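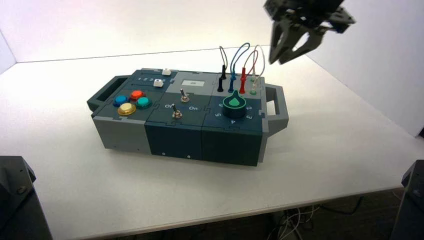 Projektbericht, Gruppe 3: Können Roboter schon im Haushalt helfen?

Eigentlich wollten wir ja einen Roboter, der die Spülmaschine ausräumt. Ferhat Sönmez hat uns das in der ersten Besprechung gleich ausgeredet (zum Glück!), und so sind wir bei Knöpfen, Schaltern und Steckern gelandet. Klingt langweilig, aber überlegt mal, was man zu Hause alles drückt und dreht: Herd, Waschmaschine, Heizung, Mehrfachsteckdose.

Unsere Box hat dafür vier bunte Taster, zwei Kippschalter, einen Drehknopf mit Zahlen drumherum und hinten rechts Stecker mit Kabeln dran. Irena und ich haben im Juli 400 Versuche gefahren, je 200 mit Tastern und mit Kabeln, und die Unterschiede waren echt krass. Den roten Taster drücken? Kein Problem, das lief schon am ersten Nachmittag. Beim Kabelziehen sah es anders aus, da hat der Greifer ständig die falsche Schlaufe erwischt, weil sich die Kabel kreuzen. Ich hab irgendwann angefangen, mitzufiebern wie beim Elfmeterschießen.

Der Drehknopf war mein persönlicher Liebling. Man muss gerade von oben greifen, sonst rutscht man ab, und wir haben sieben verschiedene Griffhaltungen ausprobiert, bis Marianna mit der Einstellung zufrieden war. Die steht jetzt im Anhang, bitte nicht überschreiben!

Würde ich so einem Ding meine Waschmaschine überlassen? Das Einschalten schon, beim Stecker würde ich noch daneben stehen. Nächstes Semester wollen wir die Kabel anders verlegen und die Versuche wiederholen.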